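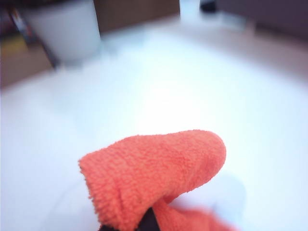

Haris Janjua asked first whether it was hard water or etching, and fair enough, I should have said. I don't know! Have edited to add what I can.

Shower screen has gone cloudy, bottom half mostly
Posted by brolunden_renter, May 13, 2025

Moved into a unit in November, screen was fine. Now it's got a white haze over the bottom half, worse near the hinge side. Bore water here, not town water. Have tried dish soap, then vinegar and water in a spray bottle, left it ten minutes, wiped off with a microfibre. Looked brilliant wet. Dried and the haze was straight back.

Final inspection is in 14 days and the agent (Durrani, if anyone's dealt with them) is picky about bathrooms. Bond is 705 dollars more than my last place so I'd like it back thanks. Don't want to buy a new screen. Don't want to scratch it either. It's plain glass as far as I can tell, no sticker left on it, chrome frame, silicone down one side that's going a bit grey too.

What do I use, and is the vinegar making it worse?

3 replies

Mircea Mocanu
Vinegar isn't making the glass worse. It's just weak, and ten minutes on a vertical surface is nothing, most of it has run into the tray by then. Keep it off the chrome though, and off any stone if you've got stone.

Do this. Warm the vinegar in the microwave, not boiling. Soak paper towel in it and stick the towel flat on the glass, it'll hang there by itself if it's wet enough. Leave it an hour. Re-wet at the half hour. Then scrub with a non-scratch pad, the white kind, not the green. Rinse with heaps of water and squeegee straight away, dont let it air dry or you're putting bore water minerals back on while you stand there admiring it.

If that shifts some of it, it's scale and you just repeat. Took me 2 goes on ours and we're on tank water with a bore top-up, so yours might want more.

The soap scum is a separate layer by the way. Soap first, rinse, then acid. If you go acid over the top of scum it just sits there. And open a window, and never use bleach the same day as vinegar. People do the mould on the silicone with bleach while they're at it and that's chlorine gas.

Test for etching: dry the glass completely, then run a fingernail over the haze. If you can feel a bit of drag or roughness, probably scale. If it's dead smooth and still cloudy after a proper soak, could well be etched and no cleaner fixes that. Polishing compound (cerium oxide) sometimes does but it's a slow messy job and you can make it patchy. I wouldn't, in a rental.

Haris Janjua
Agree with most of that. Only thing I'd add – check your entry condition report before you spend a weekend on it. Mine had "screen, minor water marks" written down from the start and I'd already scrubbed for two days. Fair wear and tear is a thing as well, rules vary by state so look up your own tenancy authority, not some bloke on here.

Citric acid from the baking aisle works better than vinegar for me and doesn't stink the place out. Couple of tablespoons in a spray bottle of warm water. Same paper towel trick.

Cloths: wash them without fabric softener, softener leaves a film and then you're wiping film onto the glass and wondering why it streaks. One for the wet, a different dry one for the buff. Plenty of people blame the product when it's the cloth.

wenitz2312
just use a magic eraser mate, five minutes. worked on mine

Mircea Mocanu
Go easy with those, they're a very fine abrasive. Usually OK on bare glass, but if the screen has a factory coating you'll dull it. Try a corner down low first.

brolunden_renter
Ok did the fingernail thing, it drags. So scale I reckon. Got citric acid this arvo, doing the top corner tonight and the rest tomorow. Found the condition report too and the screen isn't mentioned at all, just "bathroom clean". Will post back once it's dry.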